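The hand you hold yourself

The first thing they give you at Skorness is a sticker with no name on it. The second is a gripper, and you get that before anyone has asked whether you are the sort of person who drops things.

I had come for the open day, one of two the company holds each year (the other is in October, when the heating is said to be better). Skorness teaches robot arms to do small, dull jobs with their fingers, and it does so by having people do the jobs first, holding a gripper that is shaped like the robot's own. My guide was the woman who runs the training side. She agreed to be interviewed provided I left her name out, on the grounds that her mother reads everything and would want to know why she wasn't a doctor.

"People come in expecting a robot," she said. "They get a desk and a lot of cutlery."

The company moved here from Dinville four years ago and has been meaning to finish unpacking since. It makes its money from a single contract with Borkar, a firm that packs spare parts for dishwashers and would like something other than a tired human to put the seals in the bags. There are 3235 parts in the Borkar catalogue. Skorness has so far taught its arms to handle seven of them.

I asked whether seven was good.

"Seven is very good," she said. "Ask me about the eighth."

I asked about the eighth. It is a rubber washer, and it sticks to itself. She talked about the washer for some time, with the kind of feeling other people keep for a neighbour's extension.

The way it works is simple enough to explain and tiresome to do. A person picks up a part with the hand-held gripper, puts it where it should go, lets go, and starts again. Each go is recorded. When there are enough of them, the software has a try at copying the movement, and then everybody stands back a little. For the first part they needed 2000 goes. "We thought that was a lot," she said. "We had a cake."

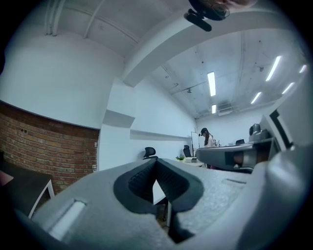 The hand-held gripper, with its V-shaped finger pad, at Skorness.

My own turn came just before lunch. The task was to lift a plastic cap out of one tray and put it down in another, which I have been doing without training since I was small. With the gripper it is a different matter. Your wrist wants to help and must be told not to. You squeeze too early, or you squeeze at the right moment and forget to stop. I moved the cap on the third attempt and was told, kindly, that I had done it like a man posting a letter to someone he disliked.

"It copies that too, you know," she said. "If you hesitate, it hesitates. We had one person who always gave a small tap at the end, to be sure. Now the arm does it. Borkar have asked us what the tap is for."

What did she tell them?

"Quality control."

She came to the work from a bakery, where she iced cakes for six years, and she still hires on much the same terms. She does not look for engineers. She likes people who have done hair, or laid tiles, or wrapped presents in a department store in December. An engineer, she said, will want to improve the gripper by the second morning. A hairdresser will get on with it and tell you about Spain.

I wondered whether any of them minded. They are, after all, spending their days showing a machine how to do a job that somebody at Borkar does now. She took this more seriously than I had expected, and was quiet for a bit before she answered.

"Some do. I did, at first. Then I went and packed seals at Borkar for two shifts. I'm not saying it settles anything. My thumbs hurt for a week."

The afternoon was given over to a demonstration of Tăng, the program that is meant to decide for itself which part it is looking at. Tăng had been well behaved all week, we were told, in the voice parents use outside a school hall. It was shown a spring clip and picked it up neatly. It was shown a hinge pin, and picked that up as well. Somebody's child then offered it a jelly bean, and Tăng gave the matter its full attention for what felt like most of the afternoon.

"It's thinking," said my guide.

Was it?

"No," she said, and went to find the switch.

The next open day is in October. The washer is expected to be ready by then, though I was asked not to print that as a promise. Stout shoes are not needed, and there is parking behind the building – turn in before the tyre place, as the sign is on the wrong side of the road.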